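# Packing cans in a reused box - notes for the 7th February talk

Slot is short. Skip the intro slide if we start late. 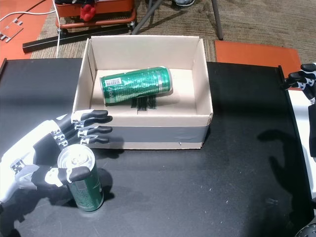
*Slide 1. Open box, one can on its side, one can upright on the table.*

**Opening**

- Say what the talk covers: small drink orders, packed by hand, in boxes that have been used before.
- Leave the slide up while people sit down.
- Ask who packs cans every day. Ask who has had one come back dented.

**The box**

- No lid on this one. Fine for moving cans across a room, no good for shipping.
- Point to the gray tape across the front. Tape on a used box can cover a weak spot, so press the cardboard on both sides of it before loading.
- Marker on the floor of the box. Old marks inside do no harm. Old marks outside get covered, or the carrier reads the wrong thing.
- At Vusgate we retire a box after five trips. Mention that we used to go longer and stopped in October.

**Lying down or standing up**

- The can in the box is on its side, on the diagonal. It has room to roll. With a single can in a box this wide, it will hit a wall every time the box tips.
- The one on the table is upright, pull tab on top. Standing is how we pack them: the ends take weight better than the sides.
- Exception is the Orkus carton, too shallow for a standing can. Lay them in a row, all the same way, and fill the gap at the end.
- Barcodes - if the cans lie flat, turn the barcode up. The checker can scan without lifting anything out.

**Filling the space**

- Crumpled paper first, cans second, paper again. Push down with a flat hand.
- Shake test: close the box, tilt it left and right. If something knocks, open it and add paper.
- Dividers are worth the money for more than two cans. For two, a folded strip of cardboard between them does the job.

**The table**

- Dark tabletop, green cans, easy to see what is still waiting. We tried a pale one on the Statance line and silver tops were missed.
- Keep the waiting cans on one side of the box only. Pick a side and stay with it for the whole shift.

**If there is time**

- Pan trial: two packers sharing one table. Slower in the first week, then level with separate tables. Don't give the full numbers, they are in the handout.

**Questions**

- Someone will ask about glass. Different talk - point them to the handout.
- Someone will ask about tape width. We use the wide roll on the bottom seam and the narrow one on top.
- Collect the sample boxes from the front row before leaving.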